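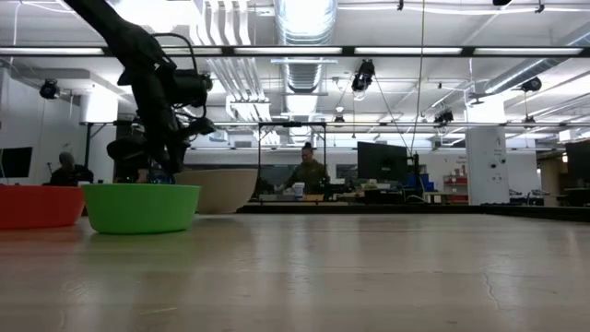 Does a small arm running at low speed still need a risk assessment if people work at desks in the same room?

A risk assessment covers the whole job, meaning the arm, the gripper, the parts and where people sit or walk, so low speed alone does not get you out of it.

Home | Forums | Shop Floor | Rules and Standards | New Posts | Log In

Thread: Low speed arm, shared room, what do you put in writing?

benchrat_40
That's the short version I got from our safety office. Now I have to write the thing. We have 2 arms doing pick and place with kitchen items, open room, no fence. The last assessment is from June and it only covers the arm, nothing on the gripper. What do the rest of you put in writing?

Sorine
Start over with the gripper included. An arm that is rated for working near people stops being the whole story once you bolt fingers to it. Write down the finger shape, the closing force you set, and what it does when power drops. Ours holds on power loss and that took up half a page.

kettlepoint
Half a page is too much. Ours is one table. Task, hazard, who is exposed, what we did about it, who signed. If it runs past that, people stop reading it.

Sorine
People not reading it is a training problem. The document has to be complete.

enache_tools
Somewhere in between works for us at Enache. Full assessment in the binder, one-page sheet at the station. The sheet has the speed limit, where the stops are, and who may change the program. We went to that after a visitor leaned over the table to move a bowl while a program was paused. Paused is not stopped. We now say in writing that you hit the stop before any hand goes over the table.

benchrat_40
Do you make desk workers sign too? They are in the room all day but never touch the arm.

enache_tools
Yes. Same sheet, short briefing, sign once a year and again if the layout changes.

kettlepoint
I don't agree with that one. If the desks are outside the reach of the arm plus whatever it can throw, they are not exposed. Mark the floor and leave them alone. We had 16 signatures on one sheet and it made the place no safer.

Sorine
They walk past it to get to the door. They are exposed.

kettlepoint
Then move the walkway.

fillumel_dan
Measure reach with the gripper and the longest part you pick, not from the data sheet. We taped ours wrong the first time -- the tape was set for the bare arm. Also, check overhead. Anything hung from a rail above the table goes on the list with its fixings, and any cable hanging down needs to be out of reach of the elbow, not just the tip.

benchrat_40
Good point on the overhead stuff. I had nothing on that.

Itum
One more for the list. Record the program version the assessment applies to. Ours says 871 on the sheet and on the controller, and if they don't match, the arm doesn't run until somebody reviews the change.

kettlepoint
Even for a changed waypoint?

Itum
Even for a waypoint. The review for that is a five minute job.

kettlepoint
We only do it for speed, force or tooling. I'd lose a day a week otherwise.

benchrat_40
Thanks. I'll go with the binder plus the one-page sheet, and measure reach again with the gripper on. Still undecided on the desk signatures -- I'll ask the safety office and post what they say.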